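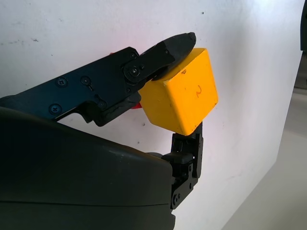

Teaching a robot to stack blocks: my project report
Flomville, April

When I picked this project I thought the learning part would be the hard bit and gathering the examples would be a nice gentle warm-up. Ha! I spent nearly all my time on the examples, so that's mostly what you'll be reading about.

The idea is simple enough. A person steers the robot through a job over and over, we save everything the cameras and joints record, and a learning program called Drenis tries to copy what it was shown. My job was block stacking with red, green and yellow cubes. Each go at it is called an episode, and I ended up with 1584 of them, of which 654 were good enough to keep (more on that sad gap in a moment).

I started out with a very loose idea of what a good episode was. If the stack stood up at the end, I kept it. Then I watched a batch back through the gripper camera and saw how messy my steering was. I'd creep up to a cube, dither, back off, come in again from another side... and Drenis learned the dithering beautifully! The first version I trained would hover over a block for ages, just like me.

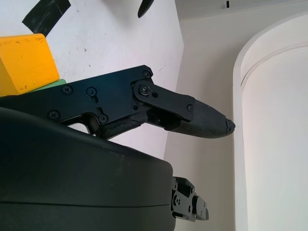
So I wrote myself some rules. Go in with one smooth movement, close the fingers, lift straight up, and no changing your mind halfway. If I fluffed a grasp I could try again once, and those episodes got a "retry" label so I could train with them or without them. I'm really glad I did that, as it made the comparison later on so much easier.

The other big change was where the blocks began. I'd been putting them back in more or less the same spots without noticing, which is rubbish for learning. I drew up 9 layouts on a sheet of paper and worked through them in order, turning the cubes a bit each time. Some layouts began with two cubes already stacked, so the program would see half-finished towers too.

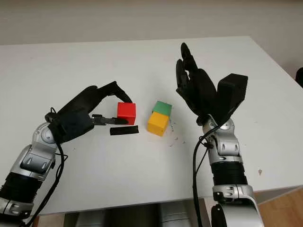

Using both arms was a late addition and I'd call it half done. Steering two at once is tiring (my limit was six episodes before a tea break) and I tended to forget about whichever arm wasn't busy. I put the Zinchenko score in my results table for single-arm stacking only, as I don't trust my two-arm set yet.

If I carry on with this at Cokham next year, I'd like to sort the labels first and record fewer, tidier episodes. I'd also write down the lighting each time, which I didn't do at all.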